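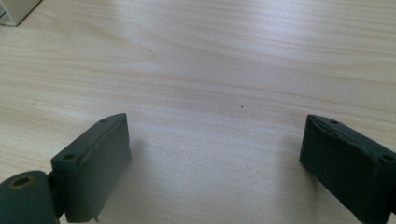 Batcombe School of the Arts
Parent and Staff Council - October minutes

Attending: Hanneke Kuipers (chair), Gerrit Kramer, Roos De Bruijn, Sanne Groen. Wouter Stevens joined at 6:40.

Fall play. Roos reported 28 students at auditions, our best turnout yet! Half of them are ninth graders. Rehearsals move to the De Haan room until the stage lights are rewired.

String program. Gerrit was thrilled to share that the cello fund has reached $700 - enough to rent two more instruments through spring. Motion to rent them passed, all in favor.

Dance. Sanne wants an open lunchtime class for beginners, any grade. Everybody loved this. She will check the gym schedule with Wouter.

Poetry night. 26 readers signed up so far, and 52 chairs on hand. Hanneke will ask the library for more.

Field trip forms are still due to the front office.

Adjourned 7:55.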